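Black clothes going gray, what are you all doing about it?
Laundry & Clothing Care > Washing

dustbunny_deluxe
Ok so I wear a lot of black for work (restaurant, front of house, it's the rule) and every single shirt I own turns that sad charcoal color after two months. I wash cold, I use the Pekari liquid for darks, I don't overload. We moved into a rental in December with a Lasar front loader and I swear it got worse after that. Is it the machine? The water? Am I just buying bad shirts? I've got 13 black tops in rotation and maybe four of them still look black.

plainseam
How much detergent are you putting in? That gray cast is very often leftover soap plus lint, and the dye is still in there under it. Front loaders use so little water that a full cap of liquid never rinses out. I went down to two tablespoons and added an extra rinse and my black jeans looked a shade darker in a couple of washes.

dustbunny_deluxe
Umm. A full cap. Sometimes a generous full cap, because kitchens smell!

plainseam
There you go lol

creekside_lou
Gonna disagree a little. Soap buildup is a thing, sure, but cotton dyed black loses dye, period, and the biggest cause is rubbing. Look at where it fades first: seams, collar, the edge of the hem. Turn everything inside out and zip up anything with a zipper. And keep towels out of that load. I ran towels with my blacks for years to "fill it up" and I may as well have used sandpaper.

tin_bucket_88
Dryer. It's the dryer. Check the lint trap after a load of black shirts, that fuzz used to be your shirt. I hang mine in the hallway and they've stayed black through two winters.

creekside_lou
Agree on the dryer, but don't hang them in the sun either, I bleached a stripe across the shoulders of a good cardigan that way.

halfpastwash
Anybody tried the Nallutix dye-saver sheets? 21 bucks for a box at my store, which seems steep for what feels like a paper towel.

tin_bucket_88
Used a whole box. The sheet came out gray so it caught something, but the shirts looked the same to me. I'd put the money toward a drying rack.

halfpastwash
See I had the opposite, my sister-in-law swears by them and her stuff looks great. But she also washes everything on delicate so who knows.

plainseam
They catch loose dye so it doesn't land on your other clothes. They won't keep it in the shirt. In a load that's all black I don't see what they'd do for you.

mapleandlint
Since we're on the sad shirt pile, I redyed a bunch last spring with the Bittencourt powder and a packet of salt. If the tag says 100 percent cotton it comes out gorgeous, like new. Poly blends went purple-ish and the thread on the hems stayed the old color. Also clean your tub afterward unless you like surprises (I had a pair of formerly pink socks).

creekside_lou
Ooh, did you do it in the washer or in a pot?

mapleandlint
Washer, hottest setting. 152 degrees going by the manual, though I doubt mine gets there. A pot works fine for one or two things, you just have to keep stirring or it goes blotchy.

dustbunny_deluxe
Update for whoever cares! I did the empty hot cycle with no soap, then a load of blacks with two tablespoons, inside out, extra rinse. The rinse water was still foamy the first time, which is kind of gross. Second load was clear. The stiff feeling is gone and I'd say half the shirts perked up. The other half are headed for the dye pot or the rag bag. Also dried everything flat or on hangers, my poor dryer is getting a vacation.

tin_bucket_88
Told you about the dryer. Wash day over here too, black stuff first. 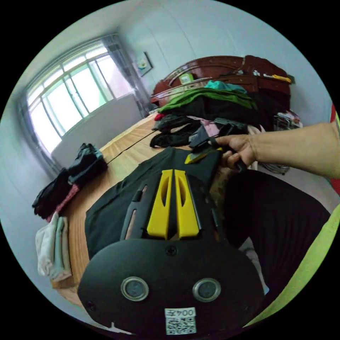
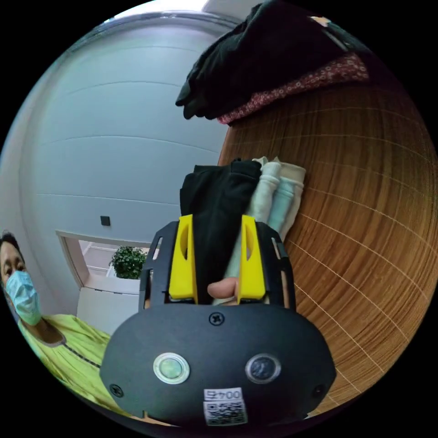
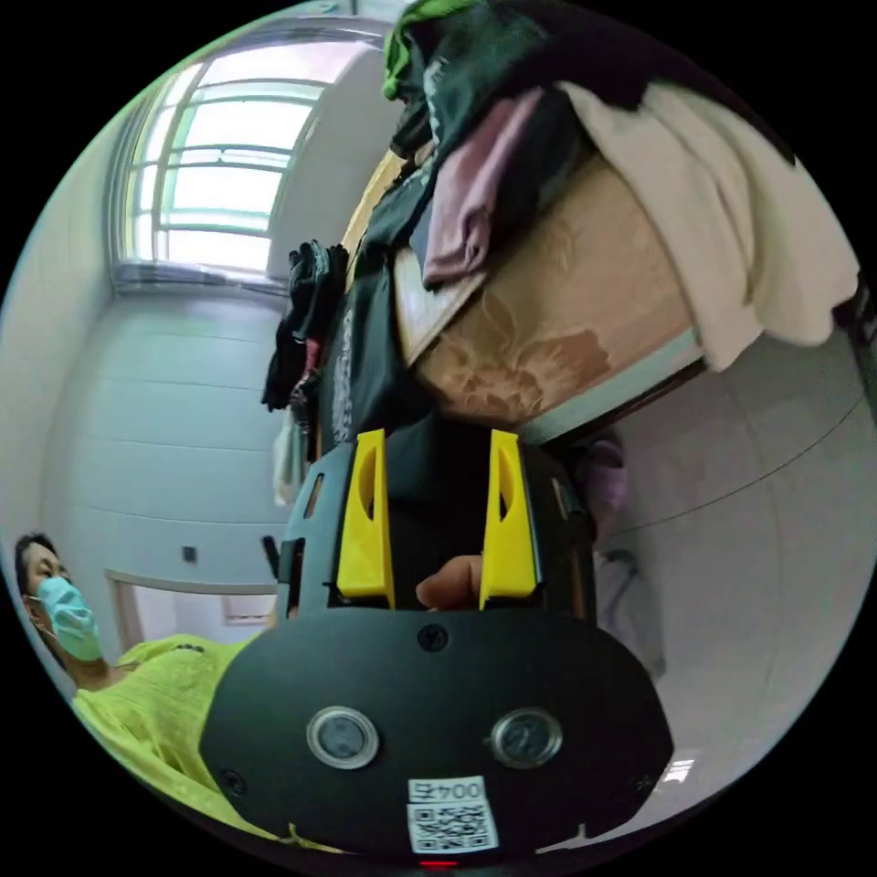
halfpastwash
Does vinegar in the rinse help set the color? My mom always did that with anything dark.

plainseam
Vinegar doesn't set modern dye on cotton, so it won't stop the fading. A little of it can loosen leftover detergent, but an extra rinse does the same job and it's easier on the rubber door seal. Save it for the coffee maker.

creekside_lou
I still put a splash in with mine every few weeks and the door seal looks fine, for what it's worth. Old washer though.

dustbunny_deluxe
Landlord's washer, so I'll stick with the extra rinse. Trying the Bittencourt on two shirts next, will post how it goes.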